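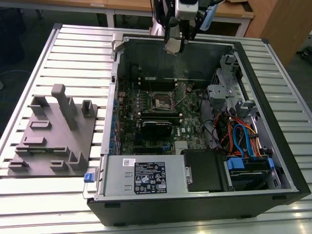
Galería: software de percepción, planificación y control para el desmontaje de equipos de sobremesa

Laboratorio de Manipulación de Drolbridge. Proyecto Litier
Publicado el 11 de junio de 2019

El proyecto Litier desarrolla programas para que un brazo robótico intervenga en ordenadores de sobremesa abiertos, con vistas a su reparación y a la recuperación de componentes. La presente galería acompaña a la segunda entrega de la documentación técnica y se dirige a los centros asociados que van a instalar el entorno en sus propias celdas. Los textos resumen la función de cada módulo; los detalles de configuración figuran en el manual de integración, cuya redacción ha coordinado Eimear Rafferty.

El conjunto se compone de un módulo de percepción, un planificador de trayectorias, un controlador de contacto y la consola Flukby, desde la que se supervisan los ensayos y se consultan los registros.

Percepción

El módulo de percepción estima la posición y la orientación del chasis respecto a la mesa y, a partir de ellas, sitúa las zonas de interés de la placa base. La estimación se efectúa en dos fases: un ajuste global sobre los bordes de la caja y un ajuste local sobre el zócalo del procesador y las ranuras de memoria. Las superficies metálicas con reflejos reciben un peso menor en el primer ajuste. El conjunto de validación vigente consta de 443 capturas anotadas, revisadas por Ginette Leblanc y Donal Lynch.

Cuando la discrepancia entre ambas fases supera el umbral configurado, el módulo no entrega una pose al planificador y solicita una nueva captura. Se ruega a los centros que no modifiquen dicho umbral sin comunicarlo previamente al laboratorio.

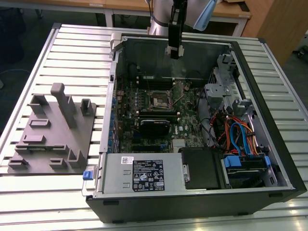
Torre abierta, con el zócalo del procesador a la vista, y útil de soporte gris a su izquierda. Ambos elementos se registran en el mismo sistema de referencia de la mesa.

El útil se describe en un fichero propio, independiente del modelo del chasis. Esta separación permite sustituir el equipo sin volver a calibrar los puntos de depósito. El fichero admite posiciones con nombre, y son esos nombres, no las coordenadas, los que debe emplear el programador de tareas.

Planificación de trayectorias

El planificador trabaja con un modelo de colisión simplificado en el que la jaula de unidades, la fuente de alimentación y las paredes de la caja se representan mediante volúmenes convexos. Los cables no se modelan de forma individual: el sistema define sobre ellos una región de exclusión que el brazo no atraviesa en los movimientos libres. Ultan Phelan mantiene la biblioteca de modelos, que en la versión actual incluye 4 geometrías de chasis.

Toda trayectoria de aproximación se divide en un tramo libre y un tramo final guiado. El paso de uno a otro queda anotado en el registro con la pose prevista y la pose medida, de modo que sea posible reproducir el ensayo en simulación. La batería de pruebas de regresión comprende 264 casos y se ejecuta antes de cada publicación.

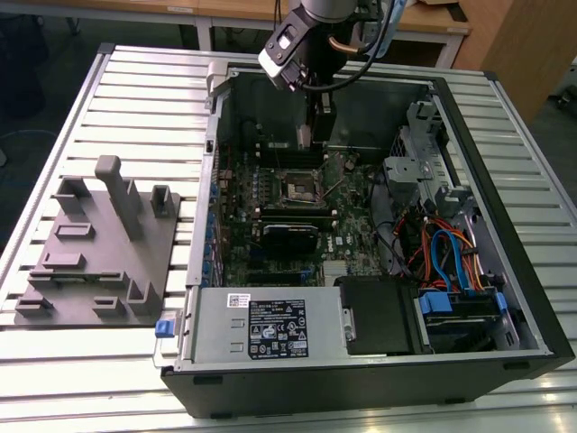

Control de contacto y consola

En el tramo final, el controlador limita la fuerza ejercida por la pinza y detiene el avance si la lectura se aparta del perfil esperado. Los perfiles se definen por tarea y se almacenan junto al programa correspondiente. Desde marzo, la consola Flukby muestra en una misma vista la fuerza, la posición del extremo y el estado del planificador.

Los perfiles de referencia se han elaborado en colaboración con la empresa Mac Giolla. Las solicitudes de acceso al repositorio y las consultas sobre licencias deben dirigirse a Ultan Ó Dubhghaill, responsable de transferencia del proyecto.

Se autoriza la reproducción de las imágenes con fines docentes, siempre que se cite el Laboratorio de Manipulación de Drolbridge.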